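Kokau Stolby 7 Gaming Mouse

Price: $100
Ships from our own shelves, one per box, with spare feet

I've been selling gaming gear out of the same little shop for a long while now, and the Stolby 7 is the mouse I end up handing to people when they tell me their wrist hurts after a long raid night. It's light, it's quiet, and it has enough buttons to run a healer without your pinky ever leaving the keyboard (I main a healer, so I care about this more than most!).

What I like about it

The shape is a low hump that fills the back of your palm, so you can just rest on it. I have medium hands and I can reach all six side buttons without shifting my grip. My friend Maxine Lowther has much smaller hands and she gave up on the front two, so she uses the back four for her potions and her mount and leaves it at that.

The scroll wheel has a nice firm click. I put the middle click on push to talk and I haven't set it off by accident yet, which I sure can't say for my old one.

Buttons and software

You set everything up in a program called Dauda. It's a small download and you only need it the first time, as the mouse keeps your settings on board. Plug it into a different computer and your buttons come with you. You can save seven profiles. I use three of them: one for dungeons, one for fishing and crafting, and one that's plain for work.

The menus are a bit clumsy, I'll admit. The macro page is hidden under "Advanced" and it took me two evenings to find the delay setting. Before you play online, check what your game allows on macros, some servers are strict about it.

What's in the box

The mouse
A braided USB cable, soft enough that it doesn't drag
One set of spare feet
A short paper guide
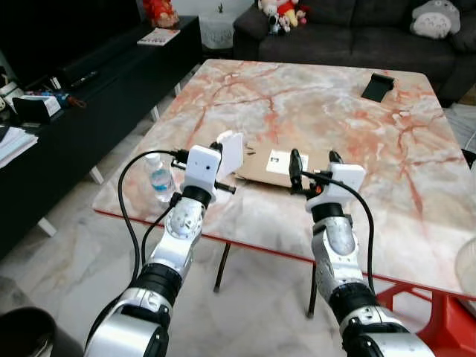 Will it work with my setup?

It works on Windows and Mac. On a Mac you can't change the light color, but the buttons all save fine. Sadao Nishimura, who plays on a laptop on his kitchen counter, uses his with no mouse pad at all and it tracks well for him. I'd still get a pad. The Wadex cloth one is my pick, and we stock it in two sizes.

If you're left-handed, skip this one, please! The side buttons are on the thumb side for right-handers only. Send me a note and I'll tell you what we have in a lefty shape.

Returns and warranty

Try it for a month. If you don't get along with it, mail it back in the box with the cable and I'll refund you. The warranty runs two years and covers clicks that double up or stop working. It doesn't cover soda. We've sold 2,752 of these so far, and the left click is the part people write in about, so test that one early.

New stock comes in May. The gray is in now, and the white is on back order.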